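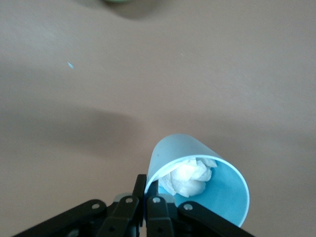
グリッパーで水色の紙コップを保持したところ(中に丸めたティッシュ)

共同工房 自作アーム「Liltar」 動作前点検表(コメント付き)
点検日:2022-12-11
点検:Lieven De Smet 確認:Lies Kuipers

いつも工房を気持ちよく使ってくださってありがとうございます。少し長い表ですが、お茶でも飲みながら、上から順にゆっくり見ていってくださいね。

1.非常停止ボタン
判定:良
コメント:押して止まる、戻しても勝手に動き出さない、の両方を確認しました。ボタンの前に工具箱を置きたくなる気持ちはとてもよくわかるのですが(私も先週やりました)、どうか空けておいてください。

2.電源と配線
判定:良
コメント:手首まわりのケーブルは、腕をいっぱいに伸ばした姿勢でも突っ張りませんでした。結束バンドの切り口が少しとがっていたので、やすりで丸めてあります。

3.グリッパーのねじとリンク
判定:要観察
コメント:黒いリンクの丸いねじは、左右の腕の部分と、指に近い内側の金具の部分と、どちらも忘れずに見てください。内側のほうはドライバーが入りにくくて、つい後回しになります。今日は右の内側をほんの少し増し締めしました。締めすぎると指の動きが渋くなるので、手で開閉してみて、すっと動くところで止めるのがこつです。

4.つかむ力
判定:良
コメント:設定値は200のままです。紙コップは力の入れすぎがすぐ形に出るので、点検の相手としてはなかなか優秀なんですよ。縁の近くをはさむときは特にゆっくり閉じてください。中のティッシュがはみ出してくることもありますから、指の間に巻き込まないよう、横からのぞいて確かめてもらえると安心です。

5.作業台の上
判定:要清掃
コメント:台の左のほうに青い小さなかけらがひとつ。ほんの点のようなものですが、カメラで物を探させるときには気になります。動かす前に乾いた布でさっとひと拭き、お願いします。使わない物は腕の届く範囲の外へ。

6.周囲の人と服装
判定:良
コメント:動作中は2人で、1人は必ず停止ボタンのそばに。長い髪はまとめて、ひらひらした袖はまくってください。寒い季節なのでマフラーのまま入ってきたくなりますけれど、入口のフックに掛けていただけると助かります。

7.予備部品
判定:不足
コメント:Schoutenの箱に入っていた指先用の滑り止めが、残り4枚になりました。Oludierに追加を頼むつもりですが、ほかに欲しい物があれば箱のふたのメモに書き足しておいてください。

確認者より(Lies)
3番の右内側は、次に使う方も動かす前にもう一度触ってみてください。ゆるんでいたら私まで。3月の分解整備のときに、ねじをまとめて新しくしようと思っています。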